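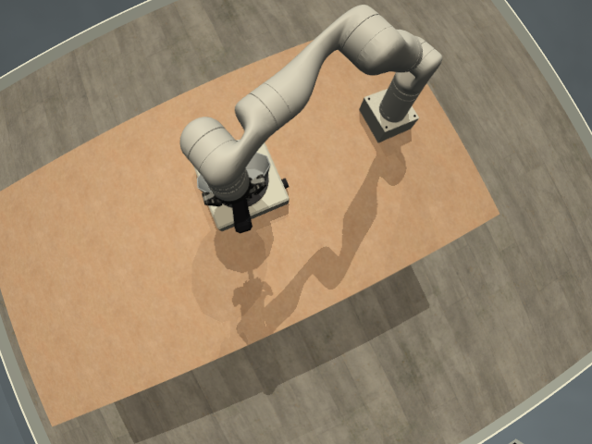 Gray planks, long grain, a tan table on top. The weathered look is back underfoot.

The Old Board Is Back

Apr 28, 2018

Walk into any new coffee place in Brarville and look down. Gray. Long boards, grain showing, a few knots, maybe a nail hole or two. Ten years ago the same room would have been orange oak, shiny as a bowling lane, and ten years before that carpet.

Floors go around like hemlines do, only slower and with more dust. Right now it's the weathered plank. Barn gray, driftwood gray, a gray with brown in it that the stores sell under any name with the word "coastal" on the box. People want a floor that looks like it has been left out in the rain for a few decades. Some of them are buying boards that were.

I spent most of the winter looking at floors, and under floors. Started with my own, which is pine, painted brown by someone who hated pine. Then it got out of hand.

Where the boards come from

The real thing comes off buildings. Barns mostly, also sheds, a feed store, the long low sheds outside Woseck where they used to dry tobacco. Sun and rain take the color out of bare wood, and it happens only at the surface. Gray skin, brown body. Plane off the thickness of a playing card and you are back to yellow or red wood, which is exactly what a buyer of gray boards does not want.

So the skin has to be saved. At the salvage yard in Woseck the good siding is stacked under a tin roof with sticks between the layers, gray face up, and there's a hand-lettered sign asking people not to drag boards across each other. They get dragged anyway. I watched it happen twice in one morning.

Price at the yard in December was 4 dollars a square foot for mixed widths, more if you want them all wide. Everybody wants them all wide. What you get is a heap with nails in it, some rot, some paint on the back, the occasional wasp nest. Order extra. The yard says ten percent, people who have done it once say a quarter.

The other sort comes in a box. New wood, brushed with wire to raise the grain, then stained. Or not wood at all, a print of wood under a clear layer, and the better prints are good enough now that I got on my knees in a shoe store in Zandbridge to check. Look for the repeat. Same knot, same little crack, a couple of boards over. Once you see it you can't stop seeing it, sorry.

A floor is also a noise

The part the showrooms skip. A plank floor talks. In summer the boards swell up and go quiet, in a heated winter they shrink and you get gaps, then creaks, then a spot by the bathroom door that wakes up the whole house at 3 in the morning.

Old houses dealt with this by not caring. The schoolhouse at Yaman has a floor 314 boards long end to end, if you believe the plaque by the door, all of it cut from one stand of trees, and it sounds like a ship. Kids from four generations have worn a dip in the threshold. It gets swept with damp sawdust and has never had a coat of anything shiny, going by the same plaque. I liked it better than any floor I saw all winter. I wouldn't want it in a bedroom.

Talcum powder worked into the joints will quiet a squeak for a while. Screws from below will do it for longer, if there is a below. Neither one does much about gaps, and filling gaps is a whole argument of its own. Rope, slivers, putty, nothing. I am in the nothing camp. Putty falls out by spring and then you are vacuuming up putty.

Which way do they run

Ask three installers and the first thing all of them bring up is direction. Across the joists is the rule when the boards are doing structural work. After that it's looks. Along the longest wall, or toward the window so the light runs down the seams and not across them. Light across the seams shows every lip and hollow in the room.

Furniture comes into it too. A big table set in line with the boards settles down and the room feels longer. Turn it across and it looks like someone is about to move it. Tan or honey colored tops sit well on gray, plenty of contrast without a fight. Dark tops on dark gray tend to vanish, and you'll walk into them. Small hallways are the exception to everything, just run the boards the long way and get on with your day.

Diagonal is coming back as well, mostly in restaurants. Wastes a lot of wood at the edges. Looks terrific for one wall and then there's the other three.

Living with gray

Gray hides dust. Does not hide crumbs, or dog hair if the dog is black. It's kind to scratches, a scratch on a weathered board is just more weather, up until you go through the skin and hit that bright wood underneath. Then you have a yellow line. Strong black tea, brushed on and left, followed by vinegar that's had steel wool sitting in it for a few days. Try it on a scrap first. On oak it can go nearly black, on pine it barely shows, and on the printed stuff it does nothing at all exept smell.

Sealing is the other fight. A glossy finish over gray boards looks like a wet dock. Matte water-based finish keeps the color closest, oil warms it up and there goes your gray, it's brown now, and plenty of people find this out with 90 percent of the room done. Splinters are real. Bare barn siding was never meant for socks. A light pass with a fine pad knocks the whiskers off and leaves most of the color, but go slow, because the skin is thin and there's no second one.

How long will it last, the look I mean? The carpet people I talked to in Zandbridge are already betting against it. They've got samples out in green. A flooring shop two doors down had a stack of orange oak in the window, shiny as anything, marked "new arrivals."

My own pine is still brown, by the way. I scraped one patch behind the door, some 100 strokes with a borrowed scraper, and the wood underneath was pink. Pink! The rest can wait untill fall.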